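4.2 Who tried the remedies, and what they told us

I'll be upfront that I went into the Gandden survey expecting ginger to win. Everybody's gran swears by ginger, mine included. But of the 415 people who sent back a usable form, the largest group by far – 98 of them – had tried turmeric paste on sore knees, and plenty were still using it when we rang them up in February. Ginger tea came second, then a nettle rub that I'd only ever heard of in Flonden.

We asked each person to score their stiffness every morning for 30 days, in a little paper diary (the Phan diary, which I like because it fits in a pocket and people do fill it in). I left out anyone who had skipped more than a week, and that left 383 diaries for the main comparison.
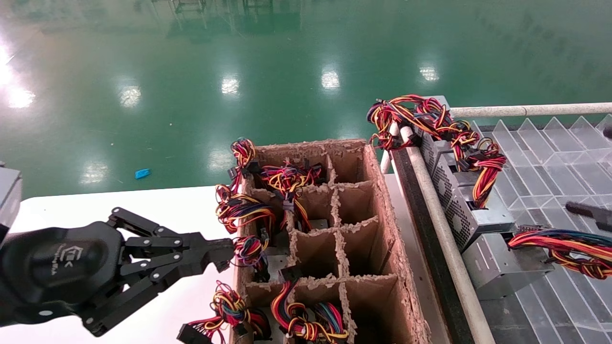
Figure 3. Gripper beside a cardboard compartment box holding wiring harnesses.

2 min read

Now, the scores did drop a bit in the turmeric group, and I was quite excited for an afternoon! Then I looked at the people who had used nothing at all, and theirs had dropped by nearly as much. Sore knees come and go, and folk tend to sign up for a survey when they're at their worst, so some of that easing would have come along anyway.

What I can't tell from these diaries is how much paste anyone was using. One person in Buken wrote "a good dollop", another measured it with a teaspoon, and most left the box blank. I've kept all of them in Table 2, but I wouldn't lean on the dose column, and I've marked it in grey for that reason. Painkillers taken on the same day are dealt with in section 4.3.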